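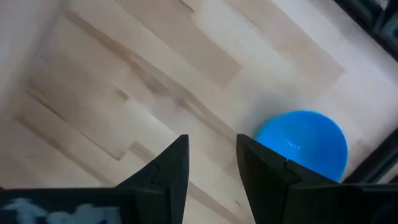
Bowls, water and pale wood floors

A bowl set straight down on a floor is a small water source with no tray under it. On pale boards, the type that runs from cream to light tan with the odd grey-brown streak in the grain, the marks show late and then stay. The notes below cover placing, filling, cleaning and repair. They apply to pet bowls, plant-watering bowls and the mop bowl in equal measure.

Identify the finish first

Put one drop of water on a board in a corner and leave it for 9 minutes. If it still stands as a bead, the finish is intact and is probably lacquer. If it has flattened and the wood under it has darkened, the finish is oil, or worn lacquer. Dry the spot and note the result. Test again in the doorway, where wear is heavier. Treat the whole floor according to the worse of the two.

Natural grain streaks are often mistaken for water marks. Grain follows the length of the board and stops dead at the joint. A water mark ignores the joint and usually has a rounded edge. Check this before sanding anything.

Placing the bowl

Keep it clear of plank ends. The short butt joints take in water faster than the long edges, and on a staggered floor there is nearly always one within reach of a splash. Turn the bowl over and look at the foot. An unglazed ceramic ring will scratch lacquer within a week. Wet it, rub it on 185-grit paper laid flat, rinse, dry, and it will slide without cutting. A plastic bowl should have its moulding pip trimmed flush with a sharp knife.

A strongly coloured bowl is easier to see against blonde boards than a white or clear one, and gets kicked less. Blue does well. Strong sun from a window bleaches pale boards to near white, so a bowl left on one spot all summer leaves a disc of a different shade. Move it by its own width every fortnight from May to the end of August.

Rubber mats are not recommended on lacquer. Some react with the finish and leave a yellow patch which cannot be cleaned off. Cork is acceptable if it is lifted and dried daily. Felt pads hold water and should not be used under anything that is filled.

Filling

Fill to two thirds at most. Fill at the sink if the bowl can be carried level, otherwise from a jug on the floor with the spout inside the rim. Wipe the foot before setting down. A wet foot ring leaves a white circle on lacquer and a black one on oiled oak.

Mop bowl

Use two bowls, one for solution and one for rinsing. Pale floors show dirty rinse water as a grey film, most visible at a low angle towards the window. For the solution, use 200 ml of warm water per capful of a pH-neutral floor soap. We use Bresten concentrate. Billus is equivalent but foams more and needs a second rinse. Neither should be mixed with vinegar.

Wring the cloth until it no longer drips when held up by one corner. Work along the planks, never across, including where the floor has been laid on the diagonal and this feels awkward. Strokes across the joints push water into them. Dry with a second cloth every two square metres.

Removing rings

White ring on lacquer: the moisture is in the finish. Lay a dry cotton cloth over it and pass a warm iron, no steam, for five seconds. Lift and look. Repeat up to four times. If there is no change, stop.

White ring on oil: rub with a little Laaksonen maintenance oil on a white pad, with the grain, and buff after ten minutes. Lay used oily cloths out flat outdoors to dry, or soak them in water before binning. They can self-heat if bundled.

Black ring: the water has reached the wood. Sand the single board from end to end, then re-oil. Sanding only the ring leaves a dish that catches the light. On floors with mixed tones, one freshly sanded board will not stand out among the rest.

Raised edges: leave alone for a full heating season. Many go down unaided. Sanding them early produces a hollow once the board dries.

Replacement boards

Keep offcuts from the original fitting. Matching later is difficult, and the Arcombe range was changed in length from 1,450 mm, so newer boards upset the stagger. Store spares flat in a heated room, with both ends sealed.

Page last revised 27th March.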